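Quintana Bench Lamp by Dorneo
Item 956

If you have ever tried to find a hairline scratch under a ceiling light, you know how much time goes into tilting your head. The Quintana is our favorite answer to that. It's a long-arm task lamp with a wide, even head, and it puts light exactly where your hands are working without throwing a hard shadow off your knuckles.

We've had one clamped up since November and we love it. The arm moves with one finger and stays where you leave it, even stretched all the way out (older lamps in this price range tend to sag after a few weeks, and we've owned plenty of those!).
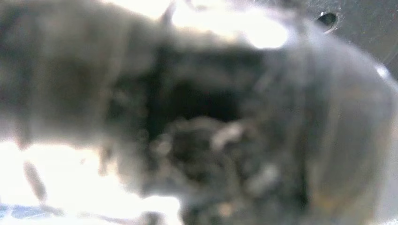 What you get
Lamp head with frosted cover
Two-part arm, 900 mm reach
Screw clamp with rubber pads
Power supply with a 3 m cord
Hex key, which stores in the base of the clamp

The light itself
There are two color settings, warm and neutral, and a dimmer that goes down smoothly with no steps. Neutral is the one for inspection, paint matching and anything with fine print. Warm is easier on the eyes late in the evening. The lamp remembers your last setting when you switch it off at the wall, a small thing that we missed badly on the previous model.

Polished surfaces can be a pain under any bright lamp. Try bringing the head down low and off to one side, so that dents and ridges throw a little shadow of their own – you'll see far more with the dimmer at half than at full.

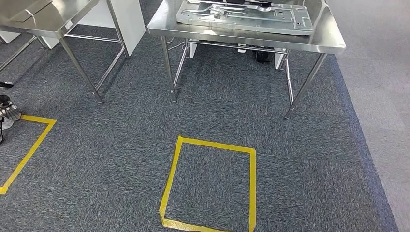
Will the clamp fit a table with a folded metal edge?
The standard clamp grips best on a flat, solid edge. For a folded lip, add the Takmont spreader plate, which fills the hollow underneath and keeps the pads square.

Setting up
Fit the clamp first, then drop the arm into its socket and tighten the collar by hand. Run the cord down the back of the arm through the three clips, leaving some slack at the elbow. Troels Hjaltested, who set up our own shop, likes the clamp at the back left corner for right-handed work – we tried it and never moved it back. 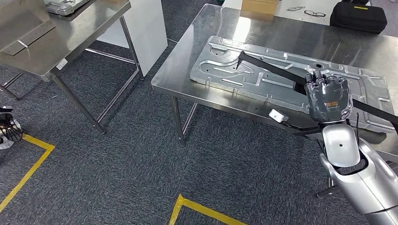
The collar may loosen a touch in the first week as the parts bed in, so give it another quarter turn. After that it wants almost nothing. Wipe the cover with a damp cloth and skip the solvent, because it clouds the frosting.

Spare parts
Covers, pads and power supplies are all sold separately. The Prumumex magnifier ring (300 g) snaps onto the head and doesn't upset the balance of the arm.

Page updated 2022-06-03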